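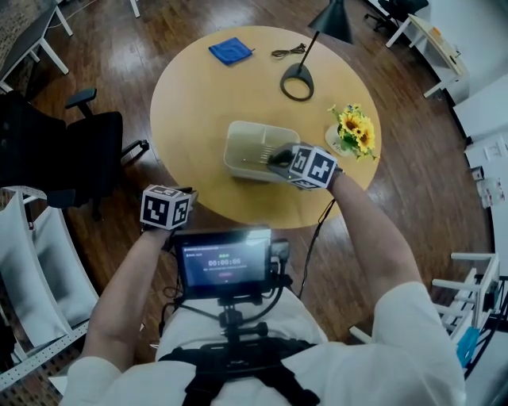
November, the label stock again

Third pitch this month from a supplier telling me that plain stock labels are a growth line. Dastell wants us to take 2166 rolls of their new removable address label, spread over two deliveries, and they sent a deck with a rising arrow on every page. I asked where the arrow came from. A survey of their own dealers, it seems, done at their own dinner.

I don't doubt that people still buy labels. We moved 1610 rolls last year without trying very hard, mostly to the dental offices and that freight outfit in Handovwood. What I doubt is the word "removable." I stuck six on the filing cabinet before lunch and peeled them at four. Four came off clean, two left a gray fuzz I had to scrub with my thumbnail.

Naciri quoted the same size, permanent adhesive, minimum order of 835. Duller product, lower margin, and no deck. I keep drifting toward it. The rep did say their custom imprint turnaround is five working days — I'll believe that when I see a carton on the dock.

Spent the rest of the afternoon on the Nornine reorder. They want their old logo back on the continuous forms, the one with the thin lines that fill in on press. I told them it would fill in. They said it didn't used to. I have the old samples in the drawer and it did.

Call Dastell before ten tomorrow and ask for 2 test cartons, no commitment. If they start in about the arrow again I'm going with Naciri.

Contact | Copyright, all entries by the author | Back to top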